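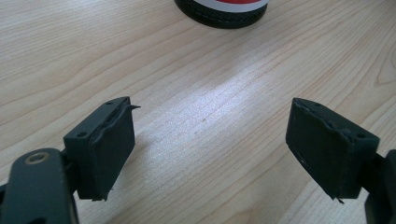

Los dos dedos de la pinza manual sobre el tablero de madera, vistos desde la cámara de la propia herramienta.

Enseñar a soltar: el grupo de manipulación de Jernport presenta los resultados de su método de demostración manual

El Instituto Jernport de Robótica Aplicada ha concluido la primera fase de su programa sobre aprendizaje de tareas de mesa, una línea de trabajo dedicada a estudiar cómo puede un brazo robótico adquirir destrezas a partir de demostraciones realizadas por personas. La directora del programa, Noémie Lachance, y la responsable de evaluación, Kendra Lavoie, recibieron a esta redacción en el laboratorio Bélanger para exponer el procedimiento seguido y los resultados alcanzados hasta el mes de septiembre.

El punto de partida del estudio fue una dificultad conocida en el sector. Las políticas de control entrenadas por imitación suelen aprender con relativa facilidad a aproximarse a un objeto y a cerrar la pinza, y fallan con más frecuencia en el momento de depositarlo y retirarse. «Revisamos nuestros ensayos anteriores y encontramos que buena parte de los errores se producía al final», explica Lachance. «El brazo colocaba el objeto correctamente y después lo arrastraba al apartarse, o abría los dedos antes de que la base hubiera tocado la superficie. Los datos con los que entrenábamos terminaban demasiado pronto».

El equipo decidió modificar el protocolo de recogida. En lugar de dar por concluida la demostración cuando la persona abre la pinza, se pide que mantenga la herramienta en movimiento durante 3 segundos más, con los dedos abiertos y la cámara orientada hacia la mesa. Ese tramo adicional, que el grupo denomina «cola de retirada», se conserva íntegro en el entrenamiento.

«Al principio hubo resistencia, también por mi parte», reconoce Lavoie. «Son imágenes en las que apenas ocurre nada: la superficie, los dedos, a veces la base de un objeto en el borde superior. Nuestro criterio de limpieza las eliminaba de forma automática. Tuvimos que desactivar ese filtro y volver a procesar todo el material desde el origen».

La primera fase reunió 224 demostraciones, realizadas por 15 personas con distintos grados de experiencia. Todas emplearon una pinza que se sostiene con la mano y que lleva la cámara montada junto a los dedos, de modo que el punto de vista registrado se corresponda con el que tendrá después el robot. Según la directora, la elección de esta herramienta frente a la teleoperación obedeció a razones prácticas. «Una persona que teleopera un brazo se mueve con cautela y corrige constantemente. Con la pinza en la mano, el gesto se parece más al que haría en su casa – y la retirada, en particular, sale mucho más natural».

El modelo resultante, llamado Barnow, se comparó con una versión idéntica entrenada sin la cola de retirada. Ambos se ejecutaron en el mismo brazo y con las mismas posiciones iniciales. La versión completa desplazó con menor frecuencia los objetos recién depositados y redujo las aperturas prematuras de la pinza. La mejora fue más clara con recipientes de base redonda y menos apreciable con piezas planas, un aspecto que las investigadoras consideran pendiente de explicación.

Preguntada por la fiabilidad de la comparación, Lavoie se muestra prudente. «El orden de los ensayos se sorteó y quien anotaba el resultado no sabía qué versión estaba en marcha. Eso nos da cierta tranquilidad. Ahora bien, hemos trabajado en un solo laboratorio y con 2 superficies de mesa, y no afirmaría que el efecto vaya a mantenerse en cualquier cocina».

Las superficies ocupan, de hecho, un apartado propio en el informe interno. Los tableros de madera clara devuelven reflejos intensos cuando la luz incide en ángulo bajo, y el grupo temía que el modelo interpretara esas zonas brillantes como objetos o como bordes. Se optó por no corregir la iluminación durante la recogida. «Si limpiábamos los reflejos de los datos, el robot se los encontraría por primera vez al ejecutar la tarea», señala Lachance. «Preferimos que los viera desde el comienzo, también en los momentos en que no hay nada entre los dedos». En los ensayos posteriores no se registraron intentos de agarre dirigidos a un reflejo, si bien el protocolo no estaba diseñado para medir ese fallo de manera específica.

Otro asunto tratado en la conversación fue el desgaste de las almohadillas. El aspecto de los dedos cambia con el uso, y la cámara los tiene siempre a la vista. El grupo debatió si convenía sustituirlos antes de cada tanda para mantener una apariencia uniforme. Finalmente se acordó cambiarlos únicamente cuando el agarre se viera afectado y dejar constancia de cada cambio en el registro de la sesión. Lavoie admite que la decisión introduce una variable más en el análisis: «Quien quiera reproducir el trabajo necesitará ese registro. Lo entregaremos junto con los datos».

La segunda fase se desarrollará en colaboración con la empresa Pavberg, que aportará un brazo de características distintas al utilizado hasta ahora. El objetivo es comprobar si las mismas demostraciones sirven sin necesidad de repetir la recogida. Está previsto además estudiar la duración de la cola de retirada, fijada hasta el momento por criterio del equipo – «a ojo, para decirlo con claridad», precisa Lachance –, y ensayar tareas encadenadas en las que el final de una acción constituya el inicio de la siguiente.

El instituto publicará el protocolo de recogida y las hojas de evaluación una vez finalizada la revisión interna.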